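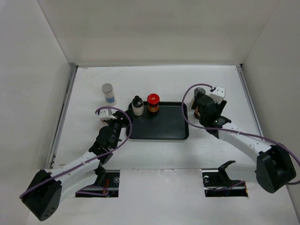 two arms, tray with a bottle and a jar.

Speaker notes – Duplicate pairs scoring for club directors
Session B, 58 minutes including questions

Slide 2. Scope

Scoring only. Movements were covered in Session A and the handout for that is at the back of the room. I will assume everyone can score a single board by hand and knows what a top is. Anything about appeals, leave until the end.

The worked figures come from the August sets at the Drultier club. Pair numbers have been changed. Board numbers have not.

Slide 3. Matchpoints, the plain case

Each pair gets two points for every pair they beat on the board and one for every pair they tie with. On a board played 8 times, a top is 14, an average is 7. Sum of all matchpoints on the board, North–South side, is 8 times 7, or 56. East–West the same. Say this slowly. The check total is used again on slides 6 and 9.

Write on the flip chart:
620, 620, 620, 170, 170, 140, –100, –100
and get the room to score it. Answers: 12, 12, 12, 7, 7, 4, 1, 1. Total 56.

The usual mistake is giving the three pairs on 620 a 14 each. If the check total is too high, look at the ties first.

Slide 4. Percentages

Pair's matchpoints divided by the maximum available to that pair on the boards it played. Maximum for that pair, not for the event. If a pair sat out a round the denominator drops. Results sheets that divide everybody by the same number are wrong as soon as there is a half table.

Example on the slide: 26 boards, top of 14, maximum 364. A pair with 182 has exactly 50 per cent. The same 182 over 24 boards is out of 336 and comes to 54.17. Two pairs, same matchpoints, several places apart in the ranking.

Slide 5. Boards not played the same number of times

Skip if running late, but mention the name of the method (Neuberg) so they can look it up.

Formula on the slide, doubled matchpoints as used in this country. M is the score on the reduced board, A the number of actual scores, E the number expected:
adjusted = (M times E, plus E minus A) divided by A

Worked: 8 expected, 7 actual, pair scores 12 on the board, the top with seven scores. 12 times 8 is 96, plus 1 is 97, divided by 7 is 13.86. The full top would have been 14. The pair gets slightly less than a full top – there was one result it did not get the chance to beat.

Bottom end: 0 times 8, plus 1, divided by 7 is 0.14. Average stays at 7: 6 times 8 is 48, plus 1 is 49, divided by 7 is 7. Someone normally asks about the decimals. Keep two places on the board and round only the final percentage.

Slide 6. Artificial scores

60 per cent to a side not at fault, 50 if partly at fault, 40 if directly at fault. Both sides can get 60. The check total for that board will then not balance and should not be made to.

Put a mark on the sheet next to every artificial score. At Drultier we use a ring in pencil. When the totals do not agree, the ringed boards are taken out and the rest checked first.

A pair not at fault whose session average on its other boards is above 60 gets that average instead. Most software does this without being told. The older version of Pererar does not, and the figure has to be typed in by hand after the last round.

Slide 7. Wrong scores as entered

In order of frequency in our sets:
Contract entered by the wrong side. Shows up as 420 in a column of –420s.
Vulnerability missed when scoring by hand. Less common with terminals.
Doubled not entered. 100 where 200 was meant, vulnerable.
Boards scored under the wrong number, normally two adjacent boards swapped.

The last is the slowest to find. Look for two unusual results at the same table in the same round and try exchanging them.

Do not correct from the travellers alone. Ask both pairs, and get agreement before changing anything.

Slide 8. Software

Live section. Open Pererar, load the set named ARKINE 3, show the board view.

Board 3: average of 50 on both sides, no rings, balances.
Board 11: total is 54. Ask why. (One result missing, set not told it is a reduced board.)
Board 19: total is 56 but 1430 is in the wrong column. A correct total does not prove a correct board.

Then load the same set in Patrício and show that board 11 is flagged automatically. It does not flag 19 either. If the projector will not take the second window, use the printed sheets.

Slide 9. Aggregate and cross-IMPs

Short. Cross-IMPs: each result compared with every other, converted to IMPs, summed, divided by the number of comparisons. With 8 results that is seven comparisons. North–South total on a board is zero if nothing is adjusted – same use as the 56 earlier.

Some clubs divide by the number of scores including the pair's own. It makes no difference to the order in a single section. It does when two sections of different size are combined, so state which one is used on the results sheet.

Butler scoring not covered. One line on the slide with the definition of the datum, read it and move on.

Slide 10. Publishing and corrections

Correction period to be printed on the sheet. Ours ends at 6 p.m. on the day after play. A correction inside the period changes the ranking and is reposted with a version number. After the period, nothing changes except by the club's own regulation, and directors should know what that says before they are asked.

Ties in the final ranking: share the place, share the master points. No split by board against board unless it was announced before play.

Slide 11. Exercise

Hand out sheet 2, twelve minutes, in pairs. Three errors on it: a swapped board, a missing double, and a 60/40 entered the wrong way round. Calculators allowed.

Questions.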